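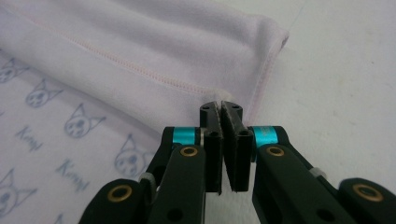 Getting your property back from a police evidence room is mostly a paperwork job, and the paperwork starts with describing the thing well. I learned this over one long February, trying to recover a coat and a laptop after a case I had nothing to do with was dropped. "Blanket" will get you nowhere, because the shelves hold 383 blankets. "Soft, fleecy, pale lilac-pink, folded edge, bit of white lint caught on it" will get you a clerk who walks straight to the bin. Write that kind of line for every item before you call anyone.

Step 1. Find the property receipt. The officer should have left one with you or at the address. If it has vanished, ask the records desk for a copy and give them the case number. Mine was filed under Freisen, so try the misspellings too.

Step 2. Ask whether there is a hold. The evidence room can't release anything the prosecutor still wants, and the clerk usually can't tell you when that will change. Call the prosecutor's office, get the name of whoever handles the file, and ask for a written release. Ask again two weeks later.

Step 3. Prove it's yours. Receipts are great, if you are the sort of person who keeps receipts. Old photos, serial numbers and warranty cards can help as well. For the laptop I used an email from the Tulleck repair shop.

Step 4. Check the deadline. Notices often give you a set number of days to claim before things are sold or destroyed. Mine gave 58, counted from the date on the letter, which had spent nine of them in the mail.

Step 5. Make an appointment, bring photo ID and look at everything before you sign. If something is missing or broken, write it on the release form and keep a copy - the clerk will sigh, and you should let them.

Cash and cars often go through a separate forfeiture process with its own, shorter deadlines. If you get a forfeiture notice, talk to a lawyer or legal aid before you send anything back.

Ghislain Friesen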